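Gisetier opens its kitchen teaching program to home users

Drestholm, August 29, 2018 – Gisetier is thrilled to open Kettani, its remote teaching program for kitchen robots, to anyone with a computer and a pair of hand controllers. Until now the program was limited to a small group of testers, who have recorded more than 1,000 demonstrations since May.

The idea is simple. A person moves the controllers, the simulated arm follows, and every reach, turn and squeeze is saved. The robot's software then learns from those recordings. No coding is needed, and a first lesson takes 19 minutes.

"We've had bakers, bus drivers and a retired piano tuner sign in, and they all have their own way of picking up a spoon," said Gunnlaugur Vestergaard, who leads the project. "That's exactly what we hoped for! A robot that has only watched one person work will copy that person's habits, good and bad."

Kettani's practice kitchens are deliberately crowded. Objects vary in size, they can land at odd angles, and some are a real test of patience. Learners start with bread and bowls, then move on to glassware and soft fruit. The view from the gripper takes some getting used to – most testers favoured it by their second session, and it is now the default setting.

A strawberry between the gripper's fingers, with a white bowl and a glass bottle beyond, in a simulated Kettani kitchen.

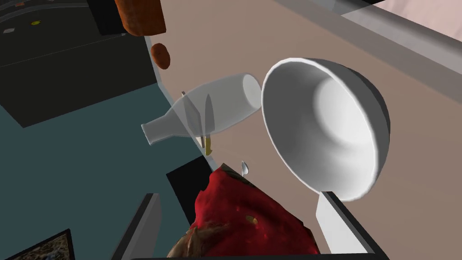 How to take part

Sign-up is open now through the Gisetier website. The first intake has 223 places, and each new teacher will be asked to complete four practice tasks before recording. Controllers can be borrowed through our partner Jimis, which will also run the help line in the evenings.

Media contact: Gisetier Communications, Drestholm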